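The Tool Library at Juvarura

The Juvarura Tool Library was governed by a document of eleven articles, the seventh of which stated that no power tool was to be repaired by a member. Mervin Penner had written the seventh article himself. It was therefore a matter of some delicacy when the orbital sander signed out in his name was returned with a new switch.
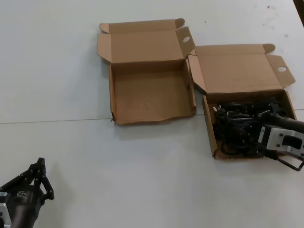 Nathalie Grewal

The sander was examined at the front counter by the Supervisor of Loans, Marites Castillo. She found that the housing screws had been replaced in the correct order and that the switch moved more freely than it had in years. She entered both findings in the ledger. She then wrote to Mr. Penner and requested his attendance.

He came in his good coat.

"The member will state whether he opened the tool," said Ms. Castillo. The procedure required that he be addressed in this way, although they had shared a workbench for six winters.

"The member opened it," said Mr. Penner.

"For what purpose?"

"It stopped halfway through a door. The door belongs to my sister, and she had taken it off its hinges. It was February."

Ms. Castillo recorded the word February and underlined it. The Library possessed 3100 items, of which 200 were at that time awaiting repair on the shelves behind her. The approved repairer, a firm called Clendano, called for them when it was convenient to Clendano. The belt sanders had been waiting longest. A jigsaw at the end of the row had acquired three tags, each promising a later date than the one beneath it.

"The member might have returned the sander and requested another," she said.

"The member did telephone. He was informed that the others were behind you."

She did not turn to look at them. She asked where the switch had been obtained, and he produced a receipt from a parts dealer named Li, folded into quarters. She read it on both sides and placed it in the ledger.

The question was referred to Peter Vrabec, who presided over the Library and had a strong regard for its articles. Mr. Vrabec disliked exceptions. He took the sander into the back room with a scrap of pine and closed the door. The sound that followed was even and lasted a considerable time. When he came out there was dust on his cuffs, and he held the pine toward the window and ran his thumb along it.

"Article seven was adopted for the safety of the membership," he said.

"I know," said Mr. Penner. "I was worried about the table saw."

"The table saw is not before us."

It was resolved that Mr. Penner's borrowing rights be suspended until the matter had been considered in full. It was further resolved that he attend the Library each evening during the suspension, in order to be available for questions, and that he be seated at the bench behind the counter, where the light was better.

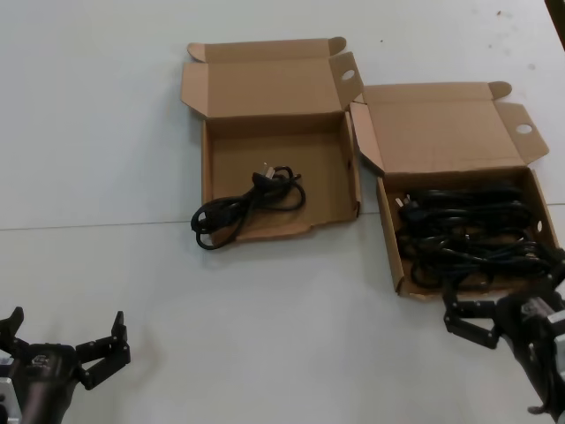 Could a suspended member handle the Library's tools?
The articles barred a suspended member from borrowing a tool, but they were silent on holding one.

On the first evening Mr. Penner sat with his hands in his lap. On the second, Ms. Castillo set the jigsaw on the bench, together with a screwdriver of the proper size, and went to attend to the ledger. She had a great deal of writing to do and did not look up. Toward closing time she heard the jigsaw start, stop, and start again.

She removed the three tags and put them in the drawer.

"Has the member any questions?" she asked.

"Only whether there is a smaller screwdriver," said Mr. Penner, and she went to find him one.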